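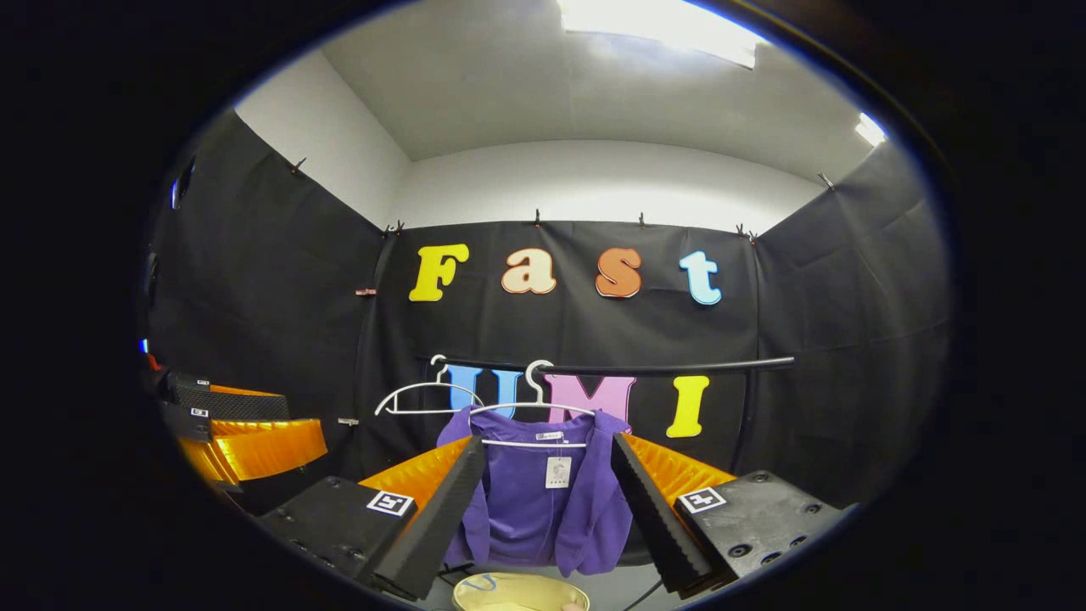 Cloth booth and hand-held grippers: finger pads, tags, cables (long post, sorry)

Forum > Workshop and Upkeep > Grippers and end tooling

lekberg_bench
Posted Wednesday, 21:14

Hello all, and thank you again for the help with my rail last time, it has been running sweetly ever since. I promised I'd write up how I look after the hanger booth, so get yourself a cup of tea.

The booth is black cloth on the back and both sides, clipped along the top where it meets the white wall, with a rod across and a couple of white plastic hangers on it. The garment up at the moment is a purple knit with the price tag still on. I leave tags on, by the way, because I like having something small and dangly for the fingers to get in a muddle with.

My routine before a session goes like this. Wipe the black finger pads with a barely damp cloth, then a dry one. Open and close each gripper slowly by hand and feel for grit. Wipe the square markers on the blocks, very gently, and check no corner is lifting. Then run a hand along the cable from the block backwards and make sure it isn't going to snag on anything at rod height.

Every 800 grasps I take the fingers off altogether, clean behind the orange panels and put everything back. It's a pleasant half hour with the radio on. What does everybody else do?

stetsiuk
Posted Wednesday, 21:52

Lovely write-up, and I'm very taken with the cartoon letters on the back cloth, they cheer the whole place up! I do have to disagree with you about 800 though. I used to strip mine that often and all I managed was to wear out the threads in the mounting blocks. I went to 2000 and the fingers have been no worse for it. Every time you take a screw out of a printed block you lose a little bit of it, and you don't get it back.

lekberg_bench
Posted Wednesday, 22:05

Oh, that's a fair point about the threads, I hadn't thought of that. But you grip blocks and tins, don't you? Knitwear sheds dreadfully. I had a ball of purple fluff behind one panel the size of a pea, and the finger was stopping short of closed. It took me a whole evening to find it, and I'd blamed the spring, the software and the cat by then.

prudar29
Posted 07:40

Morning both. I'm with lekberg on the fluff and with stetsiuk on the screws, so I'm no use to anybody. What I do is leave the fingers on and clean behind the panels with a soft paintbrush and one of those rubber puffers for camera lenses. You can get nearly everything out that way. The full strip-down I save for when the closed gap measures wrong.

Do watch your cloth as well. Mine sagged between the clips over a few weeks and a fold drifted forward until it was brushing the hanger hooks. I added two clips at mid-height on the side walls and it has stayed put since March.

jestholm_loft
Posted 08:16

Can I put in a word about the light? A bright ceiling panel and shiny orange panels close to the lens gave me no end of trouble. At certain wrist angles I got a flare right beside the marker and the width reading would jump. I tried matt tape over the shiny bit and I lost far fewer readings, but I do know some people say you should never put tape anywhere near the markers.

stetsiuk
Posted 08:31

I'm one of those people, I'm afraid! Tape creeps when it gets warm. I'd sooner turn the light down or hang a bit of tracing paper under it.

jestholm_loft
Posted 08:44

Mine has been on for 162 sessions and hasn't crept yet, so we may have to agree to differ. I did trim it well short of the white border, and I check it when I wipe the pads.

lekberg_bench
Posted 12:20

You are a kind lot. I've ordered a puffer and a soft brush, and I'll stretch the strip-down to 2000 on one gripper and keep the other at 800, then measure the closed gap on both. No tape for now, but I shall try the tracing paper this weekend. Prudar, which screws did you use in the end, the short ones or the ones with the washers?

prudar29
Posted 12:58

Short ones with a washer, and only nipped up with two fingers on the driver. The long ones bottomed out on me.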